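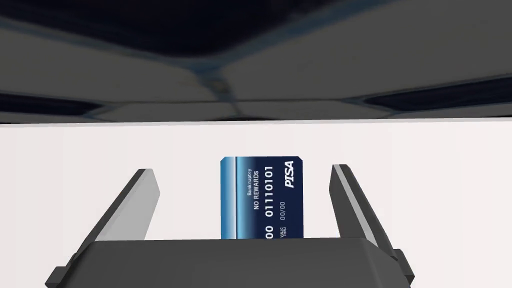 24th April — Joltard, batch 6, brewday and some grumbling

Finally got the dark mild on. I've been putting it off since March, mostly over the malt bill, which I'd rewritten so many times the page was going furry. Settled on the Rangel pale as the base with a bit of brown and a small handful of chocolate. No crystal this time! Batch 5 had the lot and it tasted like somebody had dropped a toffee in it.

Mashed in a bit warm, let it sit, stirred more than I should have. The runoff was slow as a wet week (my fault, crush too fine again — I've gone and closed the mill gap and forgotten to open it back up after the wheat). Ended up with 35 litres in the kettle, which is more than I wanted, so I boiled it longer and the colour came up lovely, like strong tea with the bag left in.

Hops: 8 grams of Gultasum at the start and nothing after. I know some of you reckon it needs a late addition. Try this one first, then have a go at me.

Yeast is the Toneo slurry from the last bitter. Smelled fine, bready, a touch of pear. Pitched the whole jar, which is probably overdoing it for a beer this small, but I wasn't going to keep half a jar in the fridge next to the yoghurt again.

To sort out
Mill gap, obviously. Write the setting on the mill in texta.
The ball valve on the kettle is weeping at the thread. Tape's stuffed.
We're nearly out of sanitiser, and whoever orders next, please get the big bottle.

Leaving the lid alone until the gravity's due. If it finishes dry I'll keg the lot, and if it stalls I'll give the fermenter a swirl and move it nearer the hot water system.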